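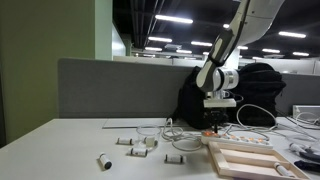

Huttunen names new operations chief, its second in a year

23/05/2019 | By Seija Rautiainen

2 min read

Convenience store operator Huttunen has promoted Heikki Ahonen to vice president of operations, the company said in a short statement. He takes over a chain of 44 stores and a staff of 1,036, and he will be the second person to hold the job since it was created last year.

Ahonen joined the company as a night clerk and has managed stores, run a district and spent the past four years in charge of purchasing. By all accounts he knows the business. Whether he'll be given the time and money to do anything with it is less clear.

The company said he will "lead the next chapter of growth" and oversee store staffing, fuel supply, prepared food and maintenance. That is a long list for one office. Until February, maintenance had its own director. The statement doesn't mention that job, and a spokeswoman for Huttunen would say only that the work had been "brought closer to operations."

The growth part is also thin on detail. When the vice president post was announced, Huttunen talked about opening new stores in Dristel and remodeling the older ones in Skestard. The Dristel site is still a fenced lot. In Skestard, two stores have new signs and one has new coolers, and the rest look much as they did.

Asked about the delays, Ahonen said permits had taken longer than planned.

"We'd all like to be further along," he said. "I'm not going to put a date on it today, because the last few dates didn't help us."

That is at least a more careful answer than customers and staff have been getting. He was less careful about the company's loyalty card, run with payments firm Fidatach, which he called "a real success already." Huttunen hasn't released sign-up figures, and it hasn't said how many cardholders use it more than once. Store managers were told to expect a report by the end of winter. Several said this week they haven't seen one.

There is some hiring in the plan. The company says it will add 200 part-time positions before the holidays, mostly in food service. It made a similar promise last summer and later described the number as a goal. The new statement says "up to," and it gives no starting wage -- a detail most applicants would probably want.

Ahonen said he would visit every store in his first months and wants managers to have more say over what they stock. Managers have heard that before too, though this time it comes from somebody who used to be one of them.

His old purchasing job will be posted outside the company. Until it's filled, he'll be doing that work as well.

Huttunen didn't say why the previous vice president left, or when. The name was gone from the company's leadership page earlier this spring.

Related
Fuel margins slip again for small chains
Skestard council puts off vote on late-night sales
Fidatach adds gas stations to its card program
What happened to the Dristel truck stop?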